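Blocks notebook, July
Planusside workshop, bench 2

10:15. Block day! I have been looking forward to this one all month. The paint samples came back from Zonero in a shoebox full of shredded paper, and I spent far too long just tipping them out and putting them in color order. The idea for this session is simple: lay painted blocks flat on the dark top, build a picture out of them (no stacking, no towers) and see which shapes a small kid could read from across a table. If the shapes work, they go on the pattern cards for the Tridgate set.

Using the dark marble-patterned top was a great call. We tried the cream one last time and the yellow just sank into it. On the brown, every color jumps. The one thing to watch is the white veins, which are busy enough to compete with anything pale.

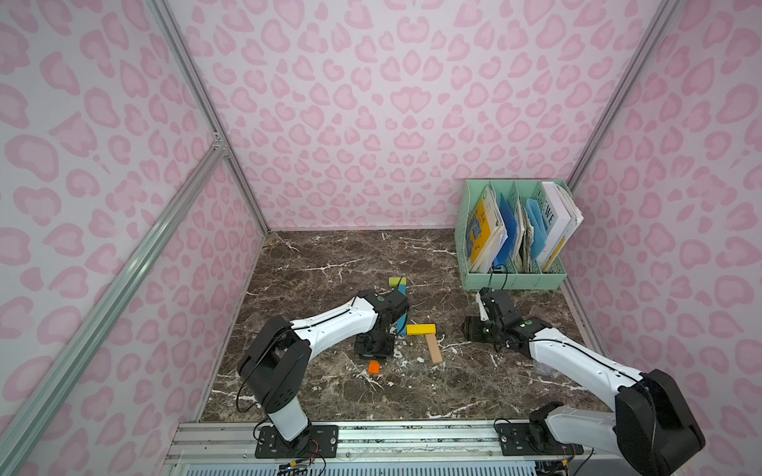
Ground rules I set for myself before starting. Long faces down. Ends should meet or very nearly meet, so the eye carries on from one block to the next. No more than one bend in a line if I can help it. And use the plain blocks sparingly, as the little full stops in the pattern, never as the main line.

10:50. Started with a loose cluster to look at colors side by side before worrying about shape. Orange next to light blue is wonderful. I would happily make a whole card of only those two. Yellow holds up well next to them too, even with the white streaks close by.

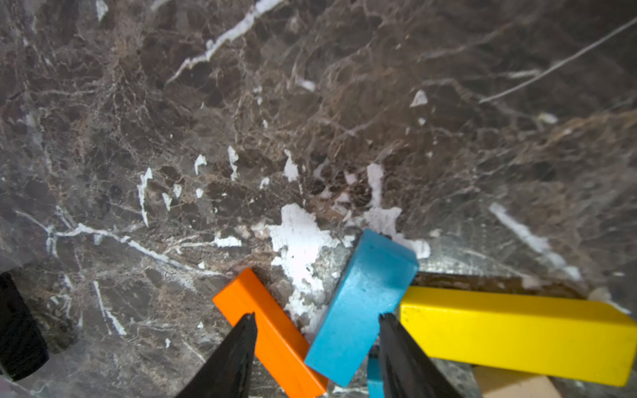 Orange, light blue and yellow on the dark top. Blue finish a bit mottled.

The blue needs a word. The finish is uneven on that face and I keep going back and forth on whether I mind. Seen from standing height it reads as one color. Up close it has a nice hand-painted look, and I think kids would like it, but Ó Riain's order sheet says even coat, so it goes on the list for Zonero. Recipe on the lid of the tin is 200 ml paint to 71 ml thinner and I wonder if a touch less thinner would do it. Try both, same brush, same afternoon.

11:30. On to lines. A straight line of blocks is dull, but put a slant at the end of it and suddenly it's a leg, or a tail, or a road going round a corner. I love how little it takes. Two blues end to end make a good long body, and the seam between them nearly vanishes, so you get one long block for free.
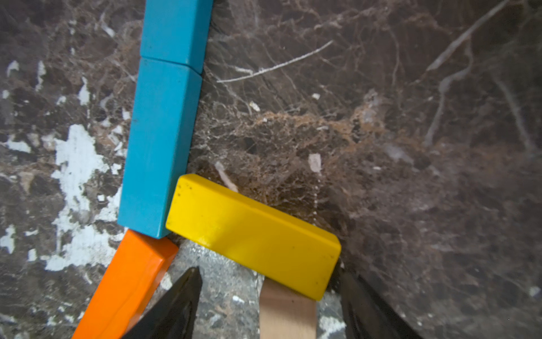 Two blues end to end, orange bending away at the bottom, yellow off to the side. Small unpainted block for scale of the plain ones.

Notes on this kind of layout: the bend between blue and orange is the best part of it. Touching ends matter more than I thought. Even a small gap makes the line look like two separate ideas. The yellow is the opposite case and can sit a little away and still belong, maybe from being so bright. Wear on the faces: tiny dark specks on the yellow and the blue, small scuffs on the yellow. Check whether that is in the paint or picked up in handling. Wipe one of each with a damp cloth and compare.

12:10. Now figures. A green block laid across gives you a hat or a treetop straight away, and two blues make a fine trunk. I scribbled names next to the sketches: palm, flagpole, person waving, bus stop. "Person waving" is my favorite by a mile.

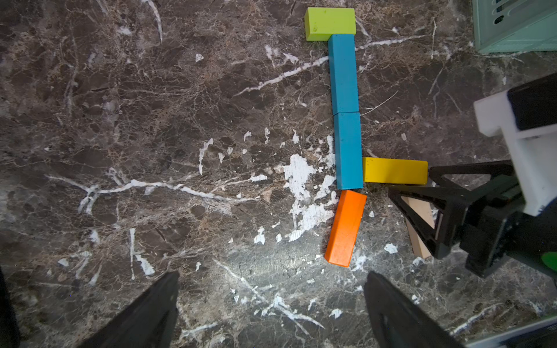
One-sided shapes are the ones to keep. I had been drawing everything symmetrical on the cards, same arm left and right, and they all came out looking like coat stands. With a branch on one side only, the thing leans and has some life in it. Redraw cards 3 through 6 that way.

Card size: 229 mm on the long side looks right for a five-block figure printed smaller than life. The stock we have is 62 mm narrower than the drawer it lives in, so there is room for tabs if we want them.

To do
– email Zonero about the blue coat
– ask for a second lime green, I want to try a double hat
– damp cloth test, yellow and blue
– sketch "person waving" properly, in color this time
– move the lamp back a little, glare on the top bothers me
– find the lid for the shoebox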